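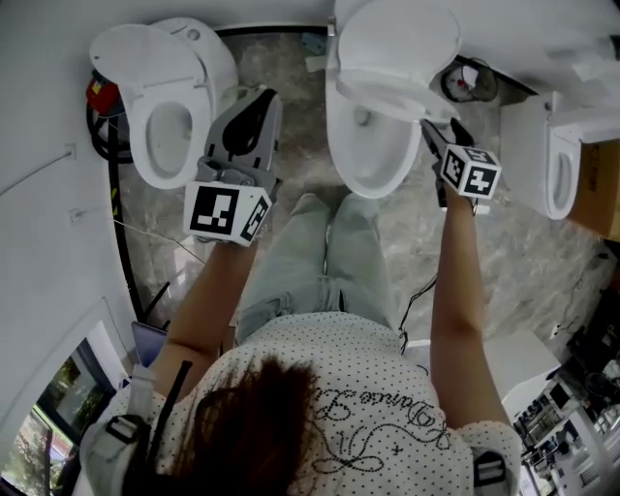
Hurnholm Bath Supply sells toilets, seats and the parts that go with them, and we have done so from the same building on Flindale Road since Orvokki Hirvonen bought out a closing plumbing wholesaler. Most of our customers are landlords, small contractors and people fixing up one bathroom at home. Toilets are bought mostly from catalogs, and a catalog says very little about how a seat lifts or whether the lid stays up. So we stand them on the floor next to each other, like the three white ones on the gray-and-white marbled tile, and the lids and seats can be raised and compared. Lift the seat from the front rim, the way you would at home. If it feels loose or stiff to you, tell us.

The showroom and the warehouse together take up 11,000 square feet, most of it shelving. We keep 1,908 different items in stock. Of those, 1,211 are repair parts: fill valves, flappers, flush levers, tank bolts, wax rings, hinge sets and bumpers. The rest is toilets, seats, small sinks and faucets. We do not sell tubs or shower enclosures. If you need those we can give you the names of two other stores in town.

Who works here

Orvokki Hirvonen owns the business and does the buying. She decides what comes onto the floor and what goes off it.

Efraín Quispe runs the parts counter. Bring the old part if you still have it, even if it is broken. If you don't, a photo of the inside of the tank and the number stamped under the tank lid will usually be enough. He speaks English and Spanish.

Delyth Trevor handles contractor accounts and deliveries. Accounts are open to any licensed contractor and to landlords with four or more units. Terms are 30 days.

Kwok-wai Chung looks after the showroom and teaches the seat and hinge class, which runs every month except November. It covers measuring a bowl, taking off a seat with rusted bolts, fitting soft-close hinges and cleaning around the hinge posts. The class is free and takes an hour and a half. Sign up at the counter.

What we carry

Our house line of seats is called Oda. It comes in round and elongated, in white and bone, and every Oda seat lifts off for cleaning. Replacement hinges and bumpers are kept for all of them, including the older ones with the square posts. We also carry the Holtton line of two-piece toilets in standard and chair height.

Seats can be returned within 30 days if they have not been installed. Toilets can be returned if the box is unopened. We take back cracked bowls and tanks from our own deliveries at no charge, but please check them before the driver leaves.

Delivery and pickup

Local delivery is free on orders over $3,000. Smaller orders go out for a flat fee. Our drivers bring toilets to the ground floor only. Pickup is at the side door on Flindale Road, and there is a ramp and a hand truck you can borrow.

Search parts and products Go

Page last updated: November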